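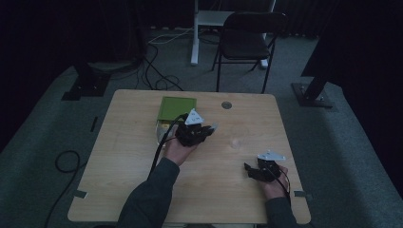

Trindade 诉 Clumosow 电视台案的程序笔记:播出日志算什么证据

2025年6月10日

Trindade 素材库诉 Clumosow 电视台一案,上周由 Drulbridge 的法院就证据问题作出了一份程序裁定。裁定全文55页,附件占了一半以上。案子本身标的不大,争议也常见:素材授权合同写明限于地面频道播出,原告主张被告把同一批素材放进了网站回看和短视频剪辑。我感兴趣的是中间那一段,也就是播出日志能不能拿来证明某条素材在某个时间、某个渠道被使用过。

先交代我的立场。我以前在电视台做过播控系统的维护,后来转做合同审核,和本案双方都没有业务关系。以下内容只依据公开的裁定书和双方提交的书面意见,录音录像我没有看过,庭审也没有旁听。

一、争议的素材和三种记录

原告的起诉附表列了54条素材,每条有编号、时长、授权起止日期。被告承认其中大部分在地面频道播过,这一点双方没有分歧。分歧在于网站端。

被告手里有三种记录,裁定书里分得比较清楚,我照它的顺序写。

第一种是播出日志,由播控系统自动生成,按条目记录入点、出点、节目编号和素材编号。这种日志的时间来自台内主时钟,精度到帧。

第二种是存档系统 Fusier 的操作日志。谁在什么时间检索、导出了哪个文件,导出成什么格式,写到哪个目录。它不记录文件导出以后去了哪里。

第三种是网站后台的发布记录。记录发布时间、修改时间、操作账号,以及发布时使用的视频文件名。文件名由编辑自己填,和素材编号之间没有强制对应关系。

问题出在第二种和第三种之间。Fusier 的导出记录到目录为止,网站后台的记录从文件名开始,中间这一步是人工完成的。编辑把文件从共享目录拖进剪辑软件,做成一条新的视频,再起一个新名字上传。原来的素材编号在这个过程中丢掉了。

二、双方怎么说

原告代理人 Graham Dunmore 的思路是用时间相近性来补。他提交了一份对照表,左列是 Fusier 的导出时间,右列是网站发布时间,凡是两者在同一个工作日之内、且标题主题一致的,就主张构成对应。书面意见里反复出现的说法是“导出必有用途”。

被告的回应分两层。第一层是技术性的:导出可能用于地面频道的重编版本,可能用于台内审片,也可能导出之后根本没有用。第二层针对时间本身:Fusier 服务器用的是自己的系统时钟,没有和台内主时钟同步,网站后台放在外部服务商那里,又是另一个时钟。三套时间放在一张表里,需要先说明偏差有多大。

关于第二层,被告方的证人是台里负责存档的 Nayeli Paucar。她的书面证言写得很克制,只讲系统怎么运行,没有对侵权与否发表意见。其中有两处值得摘出来。

一处是时钟偏差。她在提交证言之前做了比对,Fusier 的时间比主时钟慢,差值为10秒。她同时说明,这只是比对当天的数值,不能据此倒推争议期间的差值,因为这段时间里服务器重启过,也换过一次网卡。

另一处是日志的保留周期。Fusier 的操作日志默认滚动覆盖,需要管理员手动改成长期保留。台里收到律师函以后改了设置,但改之前最早的一部分已经被覆盖。

三、法院的处理

裁定没有采用“能用”或者“不能用”的一刀切办法,把三种日志按证明对象分开处理。

播出日志,用来证明地面频道的播出时间和时长,予以采纳。理由是自动生成、时钟来源单一、形成于日常业务,而且双方都没有提出具体的反证。

Fusier 的操作日志,用来证明导出行为存在,予以采纳;用来证明导出之后的用途,不予采纳。

网站发布记录,用来证明某条视频在某日对外可见,予以采纳;用来证明该视频包含某条特定素材,需要另行提交画面比对。

至于 Graham Dunmore 的对照表,法院把它定性为当事人制作的说明性材料,可以帮助阅读,本身不作为证据。关于时钟偏差,裁定认为就“同一工作日”这个尺度而言,几秒到几分钟的误差没有实质影响,被告的第二层意见因此没有被采纳。我认为这个结论是对的。时钟精度要和待证事实的粒度放在一起看,如果争的是两条插播谁先谁后,10秒就很要紧,争的是哪一天,就可以忽略。

日志被覆盖的部分,法院没有作不利推定。依据有两点:覆盖发生在收到律师函之前,且覆盖是系统默认行为。裁定附带要求被告在10日内提交一份书面说明,列出现存日志的起止时间、保留设置的变更记录和操作人。

四、几点技术上的看法

以下是我自己的意见,和裁定无关。

1. 画面比对的成本被低估了。法院要求原告逐条提交画面比对,看起来只是把网站视频和原始素材放在一起看,实际操作要处理裁切、变速、叠加字幕和镜像。短视频剪辑里一条素材可能只用了一两秒,还压在台标下面。用感知哈希做初筛,变速影响不大,裁切和镜像会漏掉不少。初筛之后仍要人工确认,确认的结果还要写成对方专家能够复核的格式,至少包括源文件校验值、起止时间码和截图参数。

2. 素材编号应该写进文件本身。Fusier 导出时把编号放在文件名里,这是最脆弱的位置,一次重命名就没了。写进容器的元数据字段会好一些,但多数剪辑软件在输出成片时不继承源素材的元数据,所以也只是好一些。比较可靠的做法是保留剪辑工程文件,由工程文件反查引用了哪些素材。裁定书里没有提到工程文件,双方似乎都没有申请调取。我不清楚是已经删除了,还是没有想到。

3. 默认滚动覆盖的设置值得所有用类似系统的单位检查一遍。很多单位有文件保留制度,制度里写了合同、票据、邮件,没有写系统日志。日志归技术部门管,技术部门按磁盘容量决定保留多久,法务部门通常不知道这个数字。我审过的素材授权合同里,要求被授权方保留使用记录的条款很常见,明确写到日志类型和保留期限的很少见。

4. 关于合同文本。本案合同里限制渠道的一句,按裁定书引用的译文,是“仅限于被授权方的电视频道”。网站回看算不算“频道”,被告在实体答辩里会争,这次程序裁定没有碰。我现在审合同时会把这一句拆开写:线性播出、按时间顺序的整期回看、脱离原节目的单独剪辑,分别列明是否授权。三者在技术链路上是三条路径,产生的记录也不一样,混在“频道”或者“平台”一个词里,以后举证就会像本案这样对不上。

五、一个容易看错的地方

我看到有两篇转述把这份裁定写成“法院认定导出日志无效”。这个说法不准确。裁定采纳了 Fusier 的操作日志,限制的是它能证明到哪一步。采纳与证明范围在裁定书里分属两节,前一节讨论真实性和形成过程,后一节讨论关联性。只看后一节的结论段,确实容易读成整体排除。

还有一篇说被告“销毁日志未受处罚”。裁定书用的词是覆盖,并且专门写了一段解释为什么不用“销毁”。如果将来的书面说明显示保留设置是在收函之后才被改短的,原告可以重新申请,法院在这一段的末尾留了口子。

六、后续

下一次程序会议排在7月,议题是画面比对的格式和专家人选。原告已经表示会缩减附表,把只有导出记录、没有对应网站视频的条目撤下来,具体撤多少还没有公布。被告的书面说明提交以后如果公开,我会把日志的起止时间补在这篇下面。

有读者来信问播出日志的字段定义,各家播控系统差别很大,我手头只有以前那一套的文档,版本也旧了,不方便直接套到本案。需要的话可以留言说明系统型号,我看看能不能找到对应的公开手册。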